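The Machine in the Corner
What I learned from two people who take laundry more seriously than I do

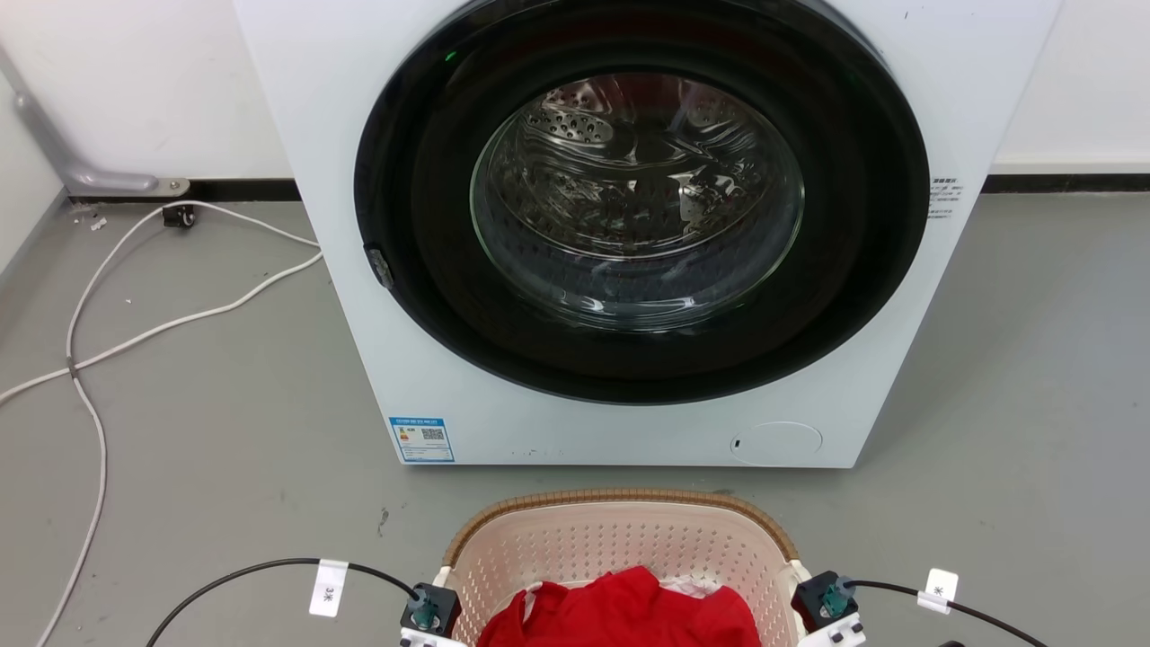

For most of my life I washed clothes the way I was shown when I was nineteen. Everything goes in, powder on top, forty degrees, and then I leave the room. The clothes came out more or less clean, and I never asked for more. Then last winter my towels began to smell. It was not a strong smell, but it was there each time I dried my face, and no perfume in the softener could hide it for longer than a day.

I asked in the building, and a neighbor sent me to Said Fawzy. He has a repair shop on the ground floor of the old Suvdale market, between a key cutter and a place that sells buttons. He has repaired washing machines for many years and he keeps a notebook of every job. When I came to see him in December, he was writing number 584 for this year.

"Tell me when you last opened the filter," he said, before I had taken off my coat.

I did not know that I had a filter. He was not surprised. On most front-loading machines it is low down at the front, behind a small cover, and many people believe it is a decoration. Out of 584 jobs, he told me, 194 were a filter or a drain hose that needed cleaning and nothing else. He charges less for these visits, but he still has to charge, and he does not enjoy it.

His instructions are simple. Switch the machine off and pull out the plug. Let the water cool if you have just done a hot wash. Put a flat tray and an old towel on the floor, because more water will come than you expect. Open the cover, turn the filter slowly to the left, and wait while it drains. Then take it out and rinse it under the tap. Look inside the hole with a flashlight before you put it back. In mine there were two coins, a hairpin, and a gray lump that was once, I think, a bus ticket.

The second place is the rubber seal, the soft gray fold between the door and the drum. Water stays in the bottom of this fold after every wash. So does lint, and so do the small socks of children. Said wipes his own with a dry cloth when he takes out the last load of the day. It takes him less time than folding one shirt. After that he leaves the door open by the width of a hand, and the soap drawer too. In a home with small children or a cat he says to keep the door shut when you are not near, and to air the drum when you can watch it.

Then there is the soap. I was using too much of it, and he knew this from the towels before he knew it from me. Too much detergent does not rinse away. It stays in the cloth and on the back of the drum, where you cannot reach, and the smell begins there. He asked me to use half of my usual amount for one month, and to run the machine empty once, on its hottest program.

It was Said who told me to visit Abdelilah Hajji. Abdelilah runs Mumine, a small laundry on the hill behind the market, with his mother's family name Ait Ali still painted over the door from the time it was a tailor. He washes for two guesthouses and for anyone who brings a bag. Last year the guesthouses alone sent him 2401 sheets. He knows the number because he irons them.

I expected big industrial machines. He has two of those in the back, but for wool and for baby clothes he prefers an ordinary household machine, and I watched him load it. He put in much less than I would. When the clothes were inside he laid his hand flat on top of them, and there was still space above his fingers.

"Clothes must fall," he said. "If they cannot fall, they only get wet."

He explained that in a front loader the drum lifts the laundry and drops it again into the water. A full drum has no room for this. With towels he stops at three-quarters, with wool at one third. He also sorts by weight as well as by color, and this was new for me. Jeans with jeans, shirts with shirts. A heavy wet thing beside a light thing makes the drum jump when it spins, and the light thing comes out with creases that he must later iron.

His own detergent comes from Skomness, a small maker of plain soap products with no perfume. He buys it in paper sacks and keeps it in a dry cupboard – never on top of the machine, where the damp makes it hard like stone. For white cotton he washes at sixty degrees. For nearly all the rest he is happy with thirty, and he treats the stains by hand first, with a little liquid soap and an old toothbrush.

I asked him about softener, and he made a face. He does not use it on towels at all. It covers the threads, he said, and then the towel pushes the water around your back and does not drink it. He shakes each towel hard, two times, before it goes on the line. I tried this at home and my arm was tired, but the towels were much better than before.

Now it is four weeks later. I use one spoon and a half of powder. The door of my machine stands open in the evening, and I have bumped my knee on it more than once. The smell went away after the third wash. I wrote to Said to tell him, and he answered with one line, asking if I had cleaned the drawer also.

I had not. It comes out completely if you press the little tab at the back, and under it I found something black that I will not describe in a magazine. An old toothbrush is good for this as well.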